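Looking After a Pale Wood Table

When we moved to Tultosville I inherited a blond wood table from my aunt, and I have been fussing over it ever since (17 years, if you can believe it!). Light wood shows everything, coffee rings most of all, but it forgives a lot too if you get to it early.

For everyday wiping I use a soft cotton cloth, wrung out until it hardly feels damp, and I always go with the grain. An old T-shirt is perfect. Skip the scrubby side of the sponge, please, even on dried oatmeal. Lay the damp cloth over the crusty spot for 2 minutes and it usually lifts right off. 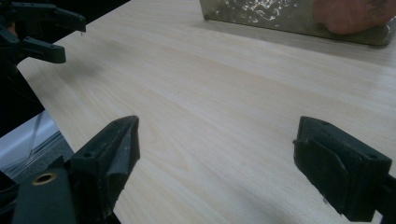
White rings are mostly moisture caught in the finish. I put a dry dish towel over the ring and pass a warm iron across it, no steam, a few seconds at a time, peeking in between. Try it on a hidden corner first. Dark rings have gone down into the wood itself, and those I leave to the refinisher over in Grikgate.

One more thing, and then I'll let you get back to your kitchen. Sunlight turns pale wood yellow, so in May, when the light starts pouring in, I move the fruit bowl and the placemats every few days. Otherwise you end up with a lovely round ghost of the bowl, and I still have one from our first summer!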